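Bottle round moves to Saturdays in Prondport

May 5, 2018

Residents of Prondport can now bring empty plastic bottles to the old wash house on Gasine Street every Saturday morning, after the Grusitz recycling scheme dropped its monthly collection. The doors open at 9 and the last bags are tied up at noon.

The round began in December with a single bin and a notice in the bakery window. Bottles are sorted on the floor first, then go into a lined bin, and the full bags are taken to the depot at Arnaud.

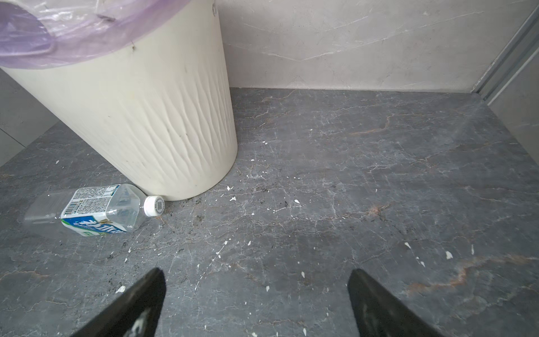
Labels can stay on, and so can caps. Bottles should be empty, and anyone bringing a large load is asked to come before ten. Glass and tins are still not taken – those go to the bottle bank behind the station, as before.

Grusitz says the monthly collections had been bringing in 500 bottles each, far more than the wash house could store between visits. Small cardboard boxes turn up among the plastic most weeks and have to be picked out by hand, so the scheme would like people to check their bags at home.

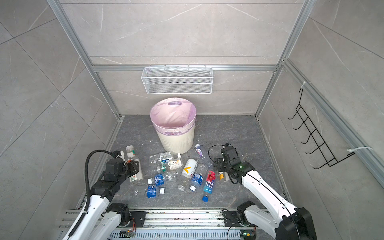 One resident of Gasine Street said the weekly round would suit her better, as she had been keeping bottles in the bath for want of anywhere else, but she wondered whether three hours was long enough for people who work on Saturdays.

The scheme will look at the hours again after 30 rounds. Until then, a late opening until 5 is planned for the last Saturday of each month.

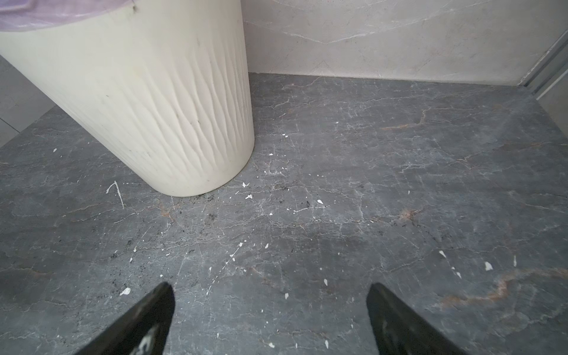
Spare bin liners are free at the door, one roll per household. Bags left outside when the wash house is shut will not be collected.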